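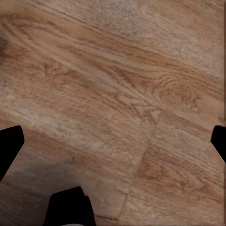 Re: [club-sim] Gripper view, fingers open

Hi all! Jinfeng, I finally got the wrist view rendering on my laptop. All three fingers show up, open over bare wood floor (I love that knot!). Still flat black though, no shading to speak of, so if anyone knows which material setting I'm missing, shout.

On 28 May 2018, Jinfeng Wei wrote:
> Spyros, can you send the group both views before the meeting?
> Danai wants the fuzzy brown thing in one of them so we can
> talk about finger spacing. Also, is the run still 2,000 steps?

Yep, still 2,000, and I'm saving every 40. The other one you asked for is really close in, with the brown shape taking up most of the left side and a finger right next to it. The gap is tiny, so Danai, bring your spacing ideas!

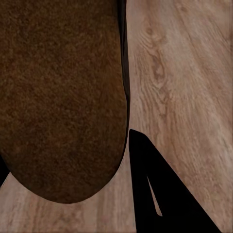 Stuff for the meeting

- finger material (me)
- spacing (Danai)
- who's coming to Bastia in September?

Spyros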